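Devomwood Yoga Hall
Pre-term room and equipment check, with comments

Checked by: Ximena Gallardo
Second check: Kuldeep Uniyal
Date: 21 Jun 2024
Applies to: Main room, rope wall, prop store, changing area

Mark each item OK, FIX or OUT OF USE. Write a comment for anything other than OK.

1. FLOOR, MAIN ROOM

1.1 Boards level, no raised edges. OK
1.2 No splinters in barefoot areas. FIX
Comment: Two rough spots by the north window. Sanded by hand for now. Needs a proper finish before the July intensive.
1.3 Floor cleaner leaves no film. FIX
Comment: Mats were sliding in the Tuesday standing class. Someone had used the cleaner undiluted. Rinsed twice with plain water and tested in Trikonasana with socks off. Grip is fine now. Dilution is written on the bottle.

2. ROPE WALL

2.1 Wall hooks tight, no movement under hand load. OK
2.2 Upper ropes free of fraying. OUT OF USE
Comment: Station four, left rope, worn where it passes over the hook. Taken down along with its pair. Kuldeep has new rope from Tirolo but has not tied the knots yet.
2.3 Lower ropes equal in length. OK
2.4 Load rating posted by the wall. OK
Comment: The sign says 300 lb per station. Teachers should still ask before hanging anyone upside down. Blood pressure, eye conditions and pregnancy are on the intake form, but people do not always fill it in.

3. PROPS

3.1 Blocks, no cracks or loose corners. OK
3.2 Straps, buckles hold under a hard pull. FIX
Comment: The older Serka straps slip if threaded the wrong way. Threaded correctly they hold. Britt-Marie Hägglund will show this at the start of the beginners' course.
3.3 Bolsters, seams closed. OK
3.4 Folding chairs, legs lock, no wobble. OUT OF USE
Comment: One chair bends at the back left leg. Tagged. Do not put it back in the stack for shoulder stand.
3.5 Blankets laundered this term. OK

4. AIR, HEAT AND LIGHT

4.1 Room warm enough for restorative class. OK
4.2 Windows open and stay open. FIX
Comment: The middle sash drops. Please keep it shut during breathing practice, when people lie with their heads to that wall.
4.3 No candles or incense within reach of blankets. OK
Comment: Ognjen Radonjić asked if incense could come back for the evening chanting. Not while the prop shelves are open-fronted.

5. EXITS AND FIRST AID

5.1 Both exits clear of mats and shoes. FIX
Comment: Shoes again at the rear door. The rack has been moved to the hallway.
5.2 First aid kit complete and in date. OK
5.3 Emergency numbers posted. OK

6. COSTS TO APPROVE

Floor finish, main room: $1,000
Sash repair and new cord: $300

Victor Mwakalinga has both quotes. The rope wall and the chair come out of the regular prop budget.

Next check: July, before the intensive. Stations one to three may be used until then.
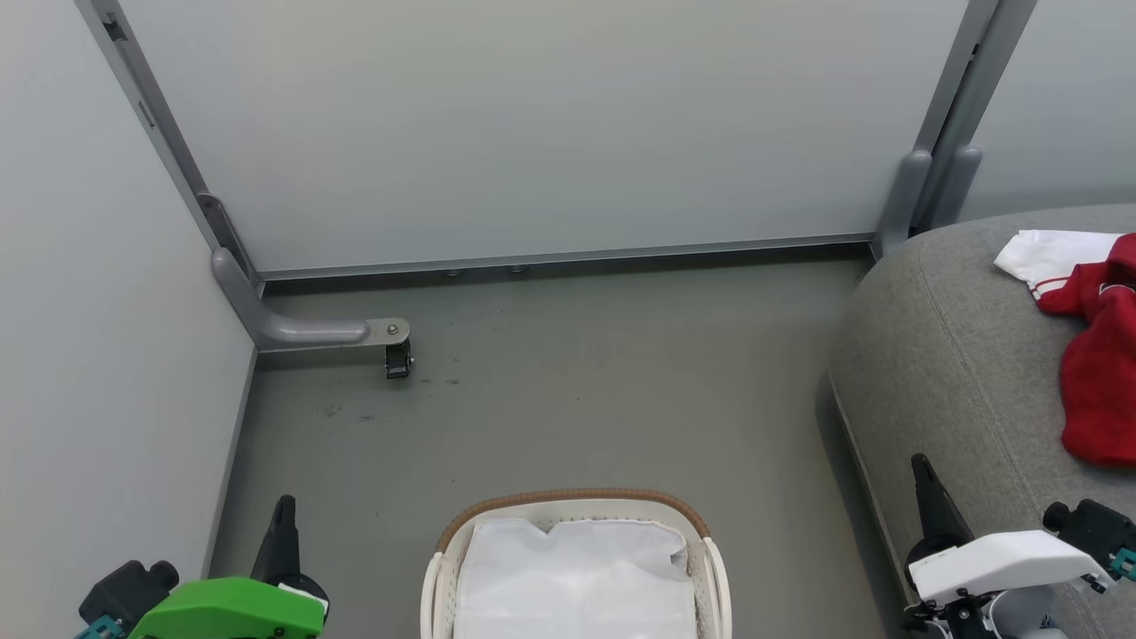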